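4. Cleaning Jewelry in the Wula Basket

The Wula ultrasonic cleaner is suitable for gold, platinum and stainless steel pieces without soft stones. Do not clean pearls, opals, emeralds, amber or glued settings in the tank.

CAUTION: Never run the unit with an empty tank. Damage to the transducer from dry running is not covered by the Jinovex warranty.

4.1 Filling the tank

1. Unplug the power cord.
2. Remove the lid and lift out the basket.
3. Fill with tap water to a level between the MIN and MAX lines. Water temperature must not exceed 40 °C.
4. Add one capful of cleaning concentrate. Do not use bleach, alcohol or any flammable liquid.
5. Replace the basket and plug in the cord.

4.2 Running a cycle

1. Check each piece for loose stones and worn prongs. Ultrasonic action can free a stone that is already loose.
2. Open all clasps and untangle chains.
3. Place the pieces in the basket in a single layer. Hard stones must not touch one another.
4. Close the lid and press ON. The default cycle is 85 seconds.
5. For heavier soil, press ON again after the cycle ends. Allow the unit to rest for 60 seconds between cycles.

Note: A steady hum is normal. A rattle usually means that the basket is not seated.

4.3 Sorting before storage

1. Rinse under lukewarm water with the drain closed, then dry with a lint-free cloth.
2. Lay the jewelry out on a bed or other soft surface and separate chains from rings before putting them away.
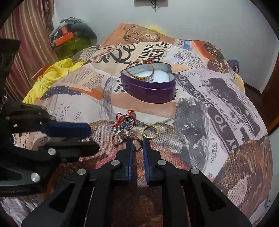

3. Store each chain closed, in its own pouch.

4.4 Emptying the tank

1. Unplug the power cord.
2. Pour the liquid out over the rear left corner, away from the control panel.
3. Wipe the tank dry. Do not immerse the housing.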